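Zasby Match Ball, size 5

Another ball that says it flies truer than the last one. We sell it, we've kicked it, and we'd ask you to read the claims slowly. The maker talks up a nine-panel shell and "total flight control." We hit it from 200 feet of touchline and a good few still ended up in the parking lot.

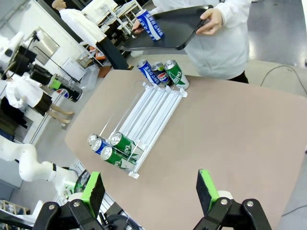
What you get
Size 5, nine panels, glued seams. The shell feels firm, a bit slick out of the box. It held its air for a full 90 minutes, as any ball at this price should.

What we doubt
The Tatthorpe coating is sold as rain-proof. Our tester, Benedicta Korletey, played keeper with it through a wet October and still wanted the older Hoxha ball on corners. The "pro feel" line on the box means nothing we could measure.

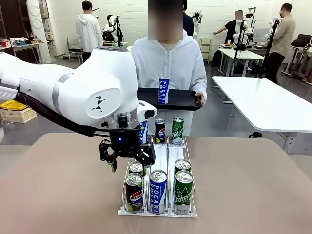 Holding a tray with a drink can

Pump and needle are sold separately. Returns are accepted unused only, so try one in the store first.
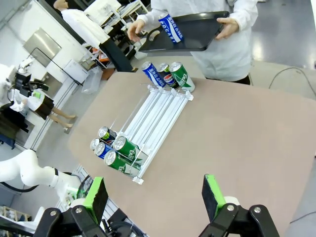 Can I use it on artificial turf?
The maker says so, but the printed logo on ours began to rub off early. Keep it for grass if looks matter to you.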